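Betreff: Re: [Obstrunde] Kisten, schon wieder Kisten

Am Abend schrieb die Ausgabestelle Hutunier:
> Liebe Liste,
> beim letzten Mal kamen 7 Kisten zurück, in denen noch Reste klebten.
> Außerdem lagen die weichen Früchte wieder ganz unten. Könnte jemand
> einmal aufschreiben, wie das Umpacken gedacht ist? Und reichen die
> flachen Schalen von Cullov überhaupt?
> Gruß aus dem Keller

Liebe Ausgabestelle, liebe Mitessende,

einmal aufschreiben, gern. Es wäre das dritte Mal, aber die ersten beiden Fassungen liegen vermutlich ebenfalls unter den weichen Früchten.

1. Schale auswischen
Mit einem feuchten Tuch, auch in den Ecken. Wer dabei etwas findet, das einmal eine Pflaume war, entsorgt es bitte selbst und schreibt keine Mail darüber.

2. Matte auf den Tisch
Falten sind erlaubt, Krümel nicht. Das Obst rollt auf der Matte weniger als auf dem blanken Holz - die Birnen von Halász haben das im März eindrucksvoll vorgeführt.

3. Obst neben die Schale legen
Erst alles raus, dann ansehen, dann einpacken. Vier Früchte locker neben der schwarzen Schale, so hat man Druckstellen im Blick, bevor sie Gesellschaft bekommen.
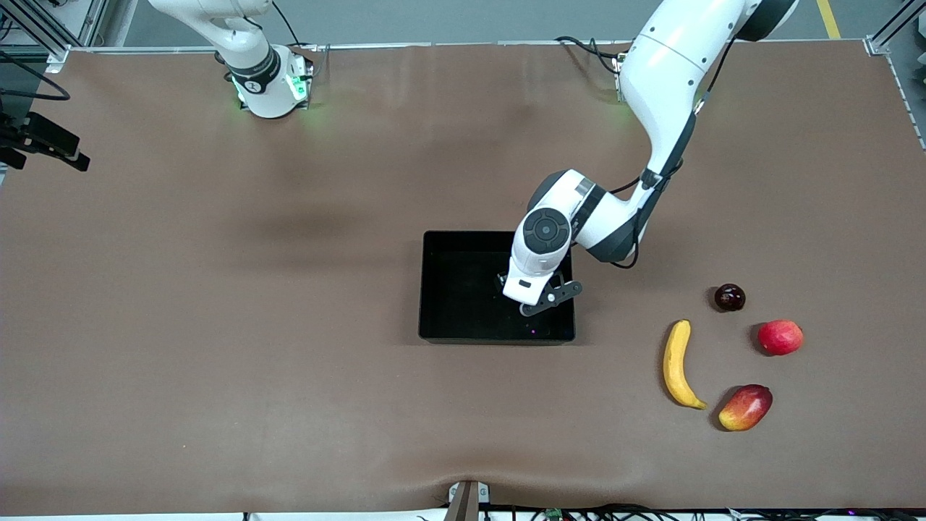

4. Einpacken
Festes zuerst, Weiches obenauf, eine Lage genügt. Die Schalen sind flach, und über 15 Äpfel hat noch keine davon klaglos ertragen. Wer stapeln möchte, nimmt die tiefen Kisten von Trider.

Zur Frage nach Cullov: Ja, die reichen, sofern sie zurückkommen. Bei mir stehen noch 3, ausgewischt. Ich bringe sie zur nächsten Ausgabe mit und nehme Lob dort mündlich entgegen.

Viele Grüße
aus dem Packraum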